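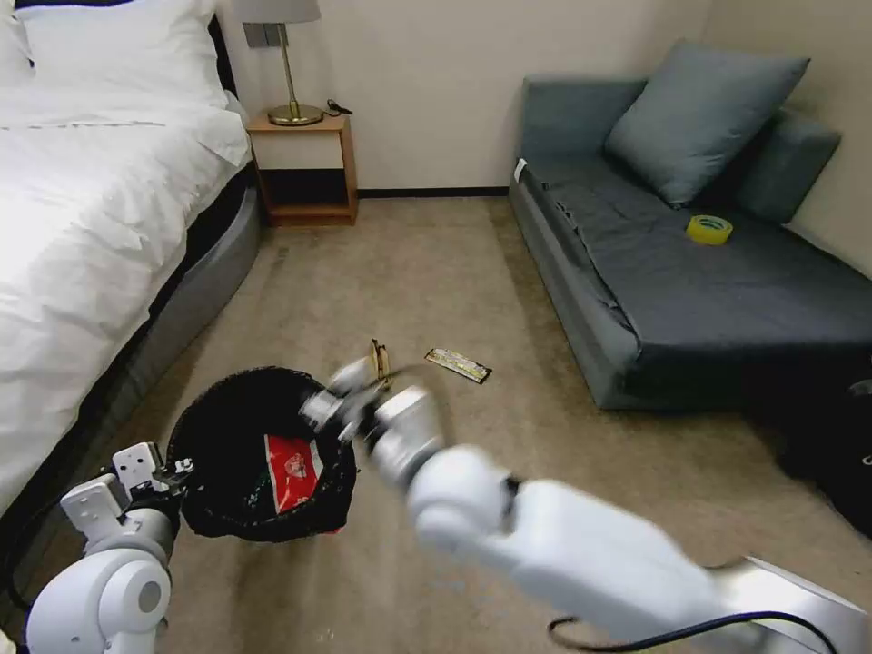 Metulwood Guest House Association
Minutes of the September house meeting

Held in the breakfast room, starting at 4 in the afternoon

Present: Solange Arnaud (chair), Milagros Zapata, Octavio Espinoza, Gervasio Henríquez, Kavinda Thambiah (minutes)

Apologies: none received, and it was very nice to have everyone at the same table again after the summer.

1. Welcome and last minutes

Solange welcomed us all and thanked Milagros for the almond cake, which was passed around before we got to any business and then again during item 3. The minutes of the last meeting were read through and agreed, with one correction from Gervasio: the leaking gutter he reported was over the kitchen door and not over the side porch. I have changed the master copy and apologize to the side porch.

2. Matters carried over

The new door key for the linen closet has been cut and there are now two of them, one on the hook in the office and one with Milagros. Octavio has not yet been able to get a second quote for the hallway carpet but has left a message with the people at Clernlow, who did such a good job on the stairs. He will try them again and bring whatever he has to the next meeting.

3. The downstairs family room

This took up most of the afternoon, and I have tried to set down the main points without putting in every word, although there were a good many of them.

Solange reminded us that we agreed in the spring to let the downstairs room as a family room, with the double bed on one side and the sofa bed on the other, so that parents can have a child or a grandparent in with them. The feeling around the table was that it is a comfortable room and the layout is about right. Milagros said she likes walking in and seeing that big white duvet, and that the gray padded base underneath looks much smarter than the old divan with its flowered valance, which most of us remember and none of us miss.

The duvet. Milagros raised the matter of how the bed should be left for arriving guests. The duvet is generous for the bed and comes down over the side toward the floor, and she finds that if it is simply thrown on it will not lie smooth however much you pat at it afterward. She would like it shaken out from the foot end, with two people if two are in the building, and then pulled level before the pillows go on. Gervasio wondered whether we should tuck it in. There was quite a long talk about tucking, with Octavio in favor (his mother always did) and Solange very much against, as she cannot sleep with her feet trapped and feels sure many guests are the same. We agreed to leave it untucked and even on both sides. The pillows will go on stacked, as they are now, so people can take as many or as few as they like.

The sofa bed. Kavinda (that is me) asked whether the sofa bed should be left folded out or folded up when we don't know how many people are coming. Folded out it makes a lovely wide place to sit and put your feet up, and guests with small children seem to go straight to it. Folded up there is more floor for suitcases. Octavio pointed out that the low frame makes it a bit of a stoop to pull open, and that an older guest arriving late might struggle. It was agreed to leave it folded out as the usual thing, and for whoever takes the booking to ask, in a friendly way, if guests would like it closed. The big gray-blue cushion stays on it, propped against the back. Milagros would love a second one to go with it and was asked to look into the price, with the warning that the slate blue is not an easy color to match and a near miss would look worse than having just the one.

Bedding for the sofa bed. At the moment this is kept upstairs, and whoever makes up the room has to go and fetch it. Solange suggested a lidded box in the closet off the hall, clearly labeled, holding one fitted sheet, one top sheet, a blanket and two pillowcases. Everyone thought this sensible and wished we had done it months ago. Gervasio has a box at home that he thinks will do and will bring it in once he has emptied his fishing things out of it and given it a very good wash.

The nightstand and lamp. We all like the little honey-colored nightstand. The open cubby is handy for a book or a pair of glasses, but Milagros asked that it be part of the cleaning round, as it is dark inside and easy to pass over. She suggests running a hand along the back of it every time. The lamp, with its brass stem and pale gray shade, is to stay where it is. Octavio asked about the short black cable on the top beside it, and would like it either put to use or put away in the office drawer with a label saying what it belongs to. He was given the job of finding out.

Tape. Solange noted the roll of yellow tape on the seat of the sofa bed and asked that tape, scissors, tape measures and so on go back to the tool shelf in the office before a room is called ready. She said this kindly and was looking at no one in particular, and several of us looked at our plates. A line will be added to the room checklist: "Look over all seats and surfaces for our own things."

The walls. Gervasio would like to see a picture or two. The off-white is fresh and clean, but he finds the back wall rather plain above the dark baseboard, and thinks something with a bit of blue in it would tie in with the sofa. Solange is happy in principle but would not want anything heavy hung over a bed. Milagros has a pair of framed harbor prints from her sister and will bring them along for us to look at in the room itself, in daylight, before anybody picks up a drill.

4. The welcome folder

Kavinda has rewritten the folder and it now runs to 8 pages, down from 25, which was met with some relief. The page on breakfast times has moved to the front. Octavio asked for the bus information to be put in larger type. Gervasio asked if his walk to the mill could go back in, and it was agreed that it could if he is able to get it onto half a page.

5. Money

Octavio reported that $500 is set aside for soft furnishings until the end of the year and that none of it has been spent so far. It was agreed that the second cushion and a spare duvet cover for the downstairs room would come out of this. Solange asked for the duvet cover to be plain white like the present one, so that they can be swapped without anyone having to think about it. Milagros has had good sheets from Valdebenito before and will ask them what they have.

6. Any other business

Flalska have written to say their laundry van will now come in the morning. Bags should be by the side door the night before, tied and not overfilled. Kavinda will put a note on the inside of the door.

Gervasio asked if the breakfast room clock could be put right, as it has been running fast and caused him to boil his eggs in a hurry. Octavio got up and did it there and then.

7. Jobs agreed

Milagros: cushion price, spare duvet cover, bring the harbor prints.
Octavio: carpet quote, find out what the black cable is for.
Gervasio: box for the sofa bed linen, half a page on the mill walk.
Kavinda: checklist line, bus page in larger type, laundry note.
Solange: let everyone taking bookings know about asking whether the sofa bed should be open or closed.

The next meeting will be in the breakfast room at the same hour, and Solange has offered to do the baking. The date will be sent around once Milagros knows when her sister is visiting.

Minutes taken by Kavinda Thambiah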